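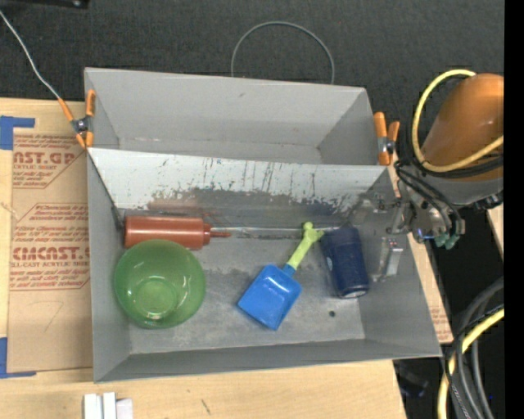
The gray metal bin with a few of the things inside it: a squeeze bottle, a green bowl, a toy shovel and a dark blue cup.

Wondville swap room wants your odds and ends again

If you have a drawer full of cups with no matching set (I have two of those drawers), I've got good news. The swap room at the Pelletier building is opening back up in October 2022, and the odds and ends bin is coming back with it!

I stopped in while things were getting set up, and I went straight for the bin, same as always. It's a big metal thing with a divider across it, and the divider has had a hard life. The upper part is scratched and it's worn and flaking lower down, and there are orange-tipped clamps on both sides. I'm fond of it. I got my best gravy spoon out of that bin and I'm still using it four years later.

The rules are the same as before the July break. Bring kitchen things, small toys and garden bits, washed please, and take home whatever you'll use. You don't have to leave something to take something. Glass goes to the front desk, and anything with a plug has to go to the Hodow Street drop-off across town.

I had my eye on the toy shovel, the one with the bright blue scoop and the lime-green handle. My sandbox years are over, but it would be great for potting soil, and I've been using a soup can for that since spring.

The room took in more than 2000 items last season, and the Traltia hardware store is chipping in 100 tote bags so people can stop walking home with bowls stuffed in their coat pockets (guilty). Totes are free, one to a household, until they run out.

Use the side door by the bike rack, as the front steps are being redone. Drop-offs for this round close on the 31st, and the shelves for books and puzzles will open a little later in the fall.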